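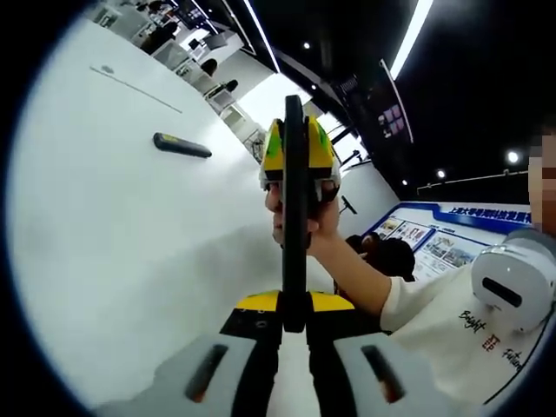
Big white table with a curved edge – keep it or go rectangular?

Home & Workroom Forum > Furniture > Tables and desks
Views: 2,619

paddock_lane
We have a large white table in the shared workroom at our place in Curnley. The top is smooth and quite bright, and the edge is a long curve with no corners on it. It gets used for everything from cutting out fabric to eating lunch. I'm trying to decide whether to keep it when we redo the room in October or swap it for a plain rectangular one.

Main complaints are that it shows every mark, it can't be pushed up flat to a wall, and there is glare off it in the afternoon. On the plus side people can stand anywhere along it and you don't get a hip in the corner.

Anyone lived with one of these for a while?

tinsnips
Had one for years in a sewing room. The marks are the worst of it. Navy denim was bad, and so was newspaper. Warm water and a bit of dish soap gets most things if you do it the same day. Ballpoint needs a dab of metho on a cloth. Try it under the edge first, some finishes go dull.

I'd keep it. A rectangular one in white will show the same marks.

Corrugated
I'd get rid of it. Curved tables waste floor. You can't butt two together, you can't put a shelf unit against them, and the chairs end up at odd angles so they stick out further than you planned for. We replaced ours with two Thakur benches end to end and got a whole walkway back.

paddock_lane
How much walkway do you need? There's a door on one side and the sink on the other.

Corrugated
I leave 900 mm behind any chair that people have to walk past. Less than that and whoever is sitting has to tuck in every time someone goes to the sink. Measure it with the chair pulled out, not pushed in.

kettle_on_2
900 is fine on paper but it depends where the curve falls. With a round edge the tight spot is only tight for a step or so, then it opens out again. With a straight edge it's tight the whole length. I've had both in the same room and the curved one was easier to get around, even though it took up more floor.

Corrugated
Easier to get around, maybe. Still no good for cutting fabric. You want a straight edge to line the selvedge up with.

tinsnips
I never used the table edge for that. I used a cutting mat and the lines on the mat. Table edges aren't true half the time anyway.

wattlebird
On the glare – is the light coming from a window or from above? If it's overhead you can change to a frosted cover and it drops off a lot. If it's a window, a sheer blind did it for us. We also tried a grey felt runner down the middle and it was a nuisance, crumbs got into it and pins disappeared.

paddock_lane
Both, but the window is worse. It's the couple of hours after 3 pm. I'll price a blind before I price a table.

No pins on it for us, thankfully. The worst thing that has landed on it was transfer ink. A few of us were doing T-shirts, white ones with dark lettering, and one sheet went face down while someone answered the phone.

Corrugated
Did it come off?

paddock_lane
Mostly. There's a faint grey patch if you get down level with the top. I used soap first, then bicarb paste, and I think the paste took some of the shine off.

tinsnips
Bicarb will do that. It's a mild abrasive and on a glossy top it scratches very finely. I'd leave the patch alone now. Melamine sponges are the same story, they work by rubbing the surface away.

kettle_on_2
For shirt transfers put an old sheet down, folded double. A towel leaves its texture in the print. And never iron on the table itself, whatever you've got under it. I've seen a white laminate top lift in a bubble the size of a saucer and there was no fixing it.

Is yours laminate or painted?

paddock_lane
Not sure. It came with the room and there's no label I can find. It feels hard and cold like laminate, and there's no brush or roller texture.

wattlebird
Look underneath near the edge. If there's a dark line where the top sheet meets the edge strip it's laminate. Painted ones run over the edge without a join.

mossy_brick
If you do replace it, Grudinlow will cut a top to whatever shape you draw and you can put it on your existing legs. I had one done with one straight side and one curved side. Straight side goes to the wall, curved side faces the room. It took 3 weeks from sending the drawing.

Corrugated
That I'd agree to. Straight at the back fixes most of what I don't like.

kettle_on_2
You lose the seats along the back though. Fine if there's only a few of you.

paddock_lane
We need both sides at lunch, so I think it stays in the middle of the room. I've had a look underneath and there is a dark line, so laminate. Plan for now is a sheer blind, a proper cutting mat that lives on a hook by the door, and a double sheet for anything with ink. I'll measure the sink side on Tuesday with the chairs out.

mossy_brick
Get the Mikolach mat if you can, the folding one. The roll-up kind never lies flat again.

tinsnips
Disagree on the folding ones, the ruler catches on the crease. Buy a flat one and store it flat behind a cupboard. Hanging it can make it bow in hot weather.

paddock_lane
Behind the cupboard it is then. Thanks all, will post the measurements when I have them.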